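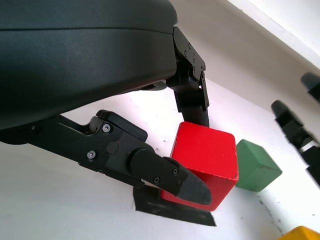
2018-02-28

Paschal candle for St. Brendan's, second attempt at the wax relief. The body is fine as poured: 900 mm tall, 55 mm across, straight when rolled on the slab. The trouble is the cross. The red sheet we used on the first one went brown as soon as it sat against the yellow of the beeswax, and from the third pew it would have looked like a scorch mark. I want a plain red that reads from a distance, like the wooden cube between the two black fingers, with no wine color in it. Mixed more pigment into the Itumus sheet wax and rolled it thinner. Better. Left a strip of it on the windowsill to see if it shifts.

The alpha goes above the cross, the omega below, and the year numerals in the four angles. Cut the letters from card first. The omega template from last year is too wide for this diameter and wraps out of sight, so I redrew it narrower. Tarık has the new card in the template drawer, behind the Advent ones.
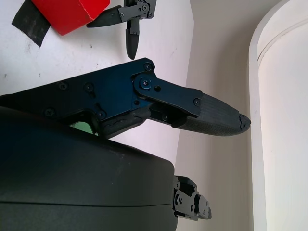 Link plate and pivot joint, hex socket screw at the center.

Holes for the five incense grains: drilled with the small hand bit, slightly warmed. Cold bit chips the wax at the edge. Warm bit leaves a little collar that has to be pared off with a blade, but the hole stays round. Try a nail in every hole before it leaves here. Last Easter one was too tight and the priest had to push at it in the dark with the whole parish waiting.

Wick is the Savchuk flat braid, one size up from what we use for altar candles. Test stub burned with a good pool and no smoke until I opened the door. I didn't trim it before lighting, so the flame was tall at first. Repeat with a trimmed wick before deciding.
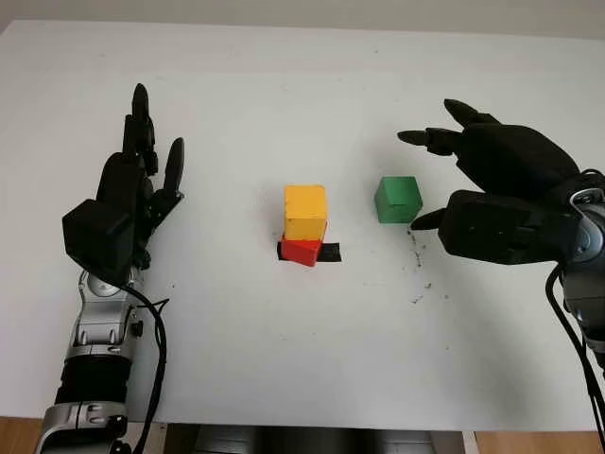 Hand tapers for the Vigil

Total order is 533, all from the one parish. 117 dipped and hung so far. Jacinto is dipping mornings only because the tank is needed for the altar candles after lunch. They should all be boxed by the middle of March.

Drip guards: the Clurka paper ones are stiff enough but the slit is cut too short for our taper. You can force it, and then it tears. Sevim is asking if they will recut. If they won't, we go back to the Josalov cups and charge for them.

Also changed the dipping: longer pause between the second and third coats. The tapers with the short pause have a bump near the base where the soft wax slid down. Those can go back in the pot.
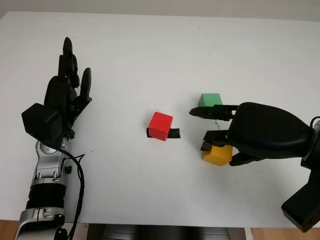
Liudmyla wrote underneath that the parish wants the cross itself a hand's width higher, so it clears the flowers on the stand, and asked if that leaves room for the alpha. It does, but only with the smaller letters. I'll cut a second alpha in card and hold both against the candle before anything gets pressed on.

Still to do: tell Tuncay we are low on the red sheet, weigh the scrap, check the strip on the windowsill.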